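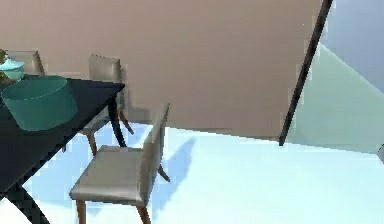
Gemma Dawber

Figure 1. A dining setting with upholstered chairs (computer rendering).

4. Where the evening meal is eaten

Earlier sections dealt with who cooks and who shops. This section turns to where people sit down to eat, and whether owning a dining table has much bearing on it.

The Nanumel household survey went out in October to homes in the two council areas of Tristine and Plallora. We received 3,622 usable returns. Respondents were asked where the main evening meal had been eaten on the day before they filled in the form, who was present, and what else the dining table had been used for that day. A setting like the one in Figure 1, with a table and matching chairs in its own part of the room, is what most people had in mind when they answered yes to owning a dining table. Breakfast bars and fold-down benches were coded separately.

Of the returns, 1,166 came from households that owned a dining table but had eaten elsewhere. The couch was the usual answer, followed by the kitchen bench and, in a smaller group of mostly single-person homes, the desk. Written comments point to work hours as the main influence. Where adults got home at different times, meals were staggered and the table was skipped. Several parents wrote that younger children ate at the table at five o'clock while the adults ate later in front of the television.

Other uses of the table were common in both areas. Homework, paid work and sorting laundry came up most often. Some respondents said the table had to be cleared before anyone could eat at it, and that on weeknights this was too much bother. Horrocks described the same pattern in an earlier study of rented flats — there it was put down to a lack of storage — but our returns show it in larger detached houses as well.

We did not find a clear link between the age of the dwelling and eating at the table. Open-plan homes were spread across all the answers. The question relied on memory of a single day, and a household that eats together on weekends only would be recorded here as not using the table. The interviews carried out by Lionel Goodall, reported in the next section, cover a full week and go some way towards filling that gap.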